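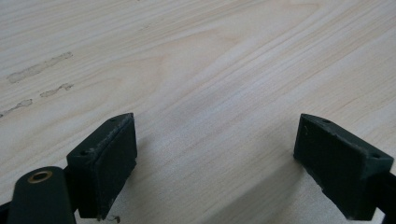

Re: [illoder-players] Save file gone after the new patch?

On Tuesday evening, a list member wrote:
> Has anyone else lost their autosave since the patch? I'd just got
> through the tunnels at Denholm, quit as normal, and now Continue
> drops me back at the Watside ferry. That's most of a weekend gone.
> I'm on the PC version, no mods. Also, is it worth doing the
> Farquharson quests before the third chapter, or can they wait?

Oh no, you have my sympathy! The same thing happened to me (also PC, also no mods) and I very nearly gave up and went back to my farming game. I think your save is still there, though. The patch moved the autosaves into a new folder and Continue is still looking in the old one, so it picks up whatever was last written there. Go in through Load, then press the shoulder button to flip to the second page. Mine was sitting there under slot 5 with the wrong picture on it, a bit of Watside harbour, which is why I'd scrolled straight past it the first time. Copy it to a manual slot before you do anything else.

If it isn't there, don't start a new game yet! Post again and say which store you bought it from, as the folders are different.

As for Farquharson, do them early. I left them on my first go and regretted it, because once you're into chapter three the old quarry shuts and you can't get the lantern upgrade at all. You want to be on 190 health or so for the moth fight, and take plenty of salves. The lantern costs 800 at the smith if you've been polite to him, more if you haven't (I hadn't). My other half skipped the lot and says the ending is exactly the same, so it depends how much you like quarries.

While I'm here, has anybody opened the door in room 406 of the hotel? I've tried both brass keys and the bell trick and I'm still stuck outside it. Small hints only please, I'd like to get there by myself if I can.

Happy hunting, and let us know how you get on with that save!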